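Albane Renaud
Wed 30 October

I gave up soda at my desk for 30 days. A few notes, mostly about money and sleep.

I was buying two a day from the machine on the second floor at Amaral. I never added it up until I did our budget. My share of the snack line for the year was $575.

The first week was headaches every afternoon. I drank tea, which helped a little. By the second week I was falling asleep before eleven — that hadn't happened since we moved to Orkirdale.

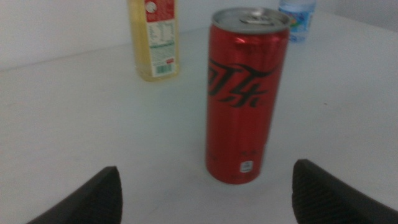

Food & Drink

Tall slim cans are the ones I miss. I don't care much about the regular size.

Things I drank instead: tap water, mint tea, the Wamo lemon seltzer. The seltzer is fine cold and bad warm.

A couple of you asked about weight. No change. I wasn't trying for one.

I had one on day 19 at my sister's birthday and kept going the next morning. I'm counting it.

Plan from here is one on Saturdays through December. The rest of the money goes to the car — the brakes came to $729.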